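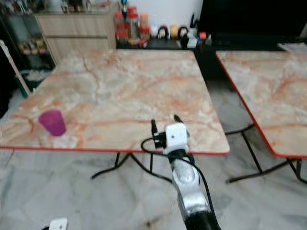

Home | Files | Card | Changes | Contact

# Menville Cup and Table

Data card, revised 9/30/24

## What is in it

427 short clips of one plain task: a plastic cup on a folding table. The tables have a marble-patterned top and a red edge. The cup is magenta and see-through. Farska hosts the files and Stunden wrote the labels.

The project page calls this a "household tidying" set. I would not go that far. A cup standing on a bare tabletop is a long way from a table after dinner, and anyone who plans to report results on tidying should read the clip list first.

## Labels

Each clip has one line of text and a start and end time. There are 14 phrasings for the same job, such as "pick up the cup" and "take the purple cup". Some people will count that as language variety - I count it as one instruction with spelling changes.

"Purple", "pink" and "magenta" all mean the same cup. We left them as written.

## Known problems

- The tabletop pattern is busy, with rust and orange veins running through the white. Edge-based methods may pick up the veins before they find the cup. 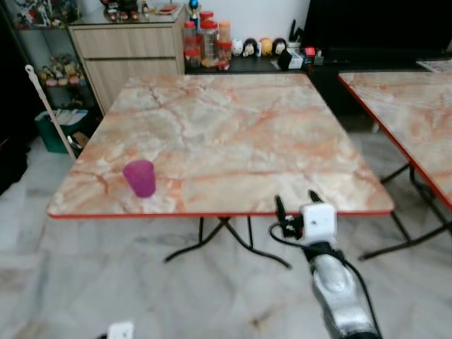

- The cup is translucent and leaves a faint pinkish reflection at its foot. Masks made by hand don't agree on whether to include it. Check yours before trusting any overlap score.
- Two tables of the same pattern can be in view. The label says "the table" either way.
- In 9 clips the end time is wrong. They are listed in `bad_times.txt`.

## Splits

60 clips are held out for testing. The split was drawn at random, so test and training clips look very much alike. A high score on it says little about a different room, and the Ríos split planned for November is meant to help with that. I'll believe it when the files are up.

## Use

Free for research. Please cite the version you downloaded.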